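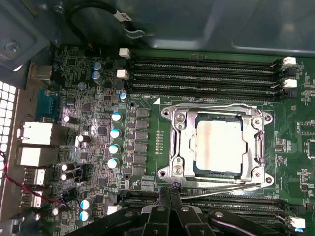
CPUソケット周辺。ヒートスプレッダーに古いグリスが残る(項目3-1)

サーバー筐体 内部点検チェックリスト(再整備前・カバー開放時)

点検場所:Jollcombe作業場 2番作業台
対象:Panwood倉庫から引き取ったタワー型筐体、管理番号 355
点検日:2020年8月15日
点検・記入:Vlasta Atanasov
判定の書き方:適/要処置/保留/対象外。要処置と保留には必ずコメントを付ける。

今回の点検は、再整備に回すか部品取りにするかを決めるためのもの。通電試験は含まない。前回の点検は3月だが、そのときは外観だけで内部は開けていない。引き取り時の書類に部品構成の記載がないため、構成は現物を見て記入した。

1 作業前の安全

1-1 電源コードが筐体から外されている
判定:適
コメント:コードは作業台の下の箱に移した。筐体と同じ管理番号の札を付けてある。

1-2 コードを外した後、電源ボタンを長押しし、10分以上置いた
判定:適
コメント:電源ユニットは分解しない。ふたのねじにも触らないこと。

1-3 静電気対策(リストストラップ、導電マット)
判定:適
コメント:ストラップのクリップは筐体の塗装のない部分に取る。塗装面に挟んでいる例が前回あったので、始める前に導通を確認した。

1-4 保護手袋、保護眼鏡
判定:適
コメント:板金の縁に触れる工程では耐切創手袋、基板に触れる工程ではニトリル手袋に替える。厚い手袋のままソケットのレバーを動かさない。

1-5 作業台の耐荷重と筐体の安定
判定:適
コメント:台の表示は200 kgまで。台の手前側が少し低いので、ゴム板を敷いて調整した。ゴム板は作業後もそのままにしておく。

1-6 作業中の照度
判定:保留
コメント:天井灯だけでは奥の角が影になる。手元灯を足して910ルクス。数字は足りているが、光沢のある板金に反射してまぶしい。次回は灯の位置を左に寄せて測り直す。

2 筐体と板金

2-1 側板の取り外し
判定:適
コメント:ねじは磁石皿に入れ、皿に項目番号の紙を貼った。

2-2 板金の縁のバリ、変形
判定:要処置
コメント:ドライブ室側の縁に小さなバリが一か所。指の腹で触って確かめない。布を滑らせて引っかかりを見る。やすりをかける場合は必ず基板を外してから。金属粉が基板に落ちると回収できない。

2-3 内部の固定金具のがたつき
判定:適
コメント:手で軽く押して動かないことを確認。固定ねじは増し締めせず、そのままとした。

2-4 ケーブルの挟み込み
判定:適
コメント:電源の束が金具の角に近い。擦れた跡は見つからなかったが、組み戻しのときに結束位置を変えるとよい。

2-5 ほこり
判定:要処置
コメント:吸気側のフィルターに厚い層がある。基板側は筆で払う程度で済む。エアダスターは屋外の台で使用し、ファンの羽根を押さえてから吹くこと。

3 CPUとソケット

3-1 ヒートスプレッダー上面の状態
判定:要処置
コメント:旧グリスが薄い茶色のむらになって残っている。このままヒートシンクを戻さない。不織布に清掃液を含ませて外側から中央へ拭き、布はその都度替える。清掃液はBisgaardの低残渣タイプを使う。CPUの上に直接垂らさないこと。

3-2 固定金具(ソケットの枠)とレバー
判定:保留
コメント:レバーの動きは清掃が終わってから確認する。グリスの付いた手袋でレバーに触ると、次に触る人の手を経由してピンまで汚れが運ばれる。確認の際は顔を近づけすぎない。レバーにはばねの力がかかっている。

3-3 ソケットのピン、接点
判定:保留
コメント:CPUを外さないと見えない。外すのは上面を拭いた後。外したらすぐにソケットの保護カバーをかける。カバーの在庫は棚の青い引き出しに入っているが、形が似た別の型が混じっているので合わせてから使うこと。

3-4 ヒートシンク取り付け穴
判定:適
コメント:ねじ山は細い棒ライトで照らして見た。つぶれはない。取り外したヒートシンクは底面を上にして保管し、旧グリスの清掃はCPU側と同じ日に行う。

3-5 ソケット左のコンデンサー、コイル
判定:保留
コメント:頭が青白のコンデンサーが並ぶ部分。真上からだけでは傾きや根元の状態が分からないので、基板を外した段階で横から拡大鏡で見る。膨らみや液の跡が見つかったものには細い付せんを付け、勝手に交換しない。

4 メモリースロット

4-1 基板の表示と管理表の対応
判定:適
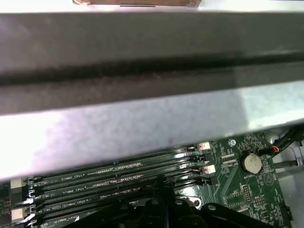

コメント:読み取れた表示はDIMM2_CPU1、DIMM4_CPU1、DIMM6_CPU1。次の列はDIMM8_CPU1と思われるが、文字の一部が読みにくい。管理表には表示どおりの名前で書き、「上から二番目」のような書き方はしない。向きを変えて置いた人には通じない。

4-2 スロットのラッチ
判定:保留
コメント:白と黒のラッチが混在している。色の意味はこの基板の資料を見るまで決めつけない。資料はSkorkevellの整備係に請求済みで、まだ届いていない。開閉は一つずつ、両端を同時にゆっくり動かして確認する。片側だけ強く倒すと軸が割れる。

4-3 スロット内の異物
判定:保留
コメント:板金の下に入る部分は、上からのぞくだけでは確認できない。金具を外してから行う。異物があっても金属のピンセットでかき出さず、吸引か樹脂の棒を使うこと。接点復活剤は使わない。

4-4 メモリーの有無
判定:保留
コメント:CPU上側のスロットは見たところ空。ほかの列は陰になる部分があるため、金具を外した後に管理表へ記入する。メモリーを抜く場合は、抜く前に位置を書いた袋を用意しておく。

5 電源とファン

5-1 電源コネクターの焼け、緩み
判定:適
コメント:メインと補助の両方を目視し、軽く引いて抜けないことを確認した。抜くときは線ではなく爪の部分を持つ。

5-2 ファンの回転(手回し)
判定:要処置
コメント:背面ファンに引っかかりがある。軸の油切れか、ほこりを噛んでいるかは不明。清掃して直らなければ交換。注油はしない。

5-3 ボタン電池
判定:要処置
コメント:製造時のままと見て交換する。外した電池は端子にテープを貼り、回収缶へ入れる。作業台に裸で置かない。

6 片付けと引き継ぎ

6-1 工具、ねじの照合
判定:適
コメント:工具は台の型紙に戻した。磁石皿は側板と同じ棚に置き、ふたをしてある。

6-2 開放したまま離れるときの養生
判定:適
コメント:帯電防止シートを筐体全体にかけた。普通のビニール袋で代用しない。シートの長辺は170 cmあり、床に垂れるので端を折り込んでおく。

6-3 残作業の時間見積もり
判定:保留
コメント:清掃とピン確認まででおよそ4時間。電池とファンは部品が届いてから。資料の到着が遅れた場合でも3-1の清掃は先に進めてよい。

総合判定:保留

総合コメント:通電は不可。再整備に回すかどうかは、3-3のピン確認の結果で決める。曲がりや欠けがあれば部品取りとし、5-2と5-3の部品は発注を取り消す。問題がなければ、3-5と4-3を済ませてから組み戻しに入る。
次の担当者は開始前に1-1から1-4までを改めて確認し、この用紙の写しに自分の判定を書くこと。私の判定を上書きしない。不明な点は用紙の余白に残しておけば、次の当番のときに見て返答する。(Atanasov)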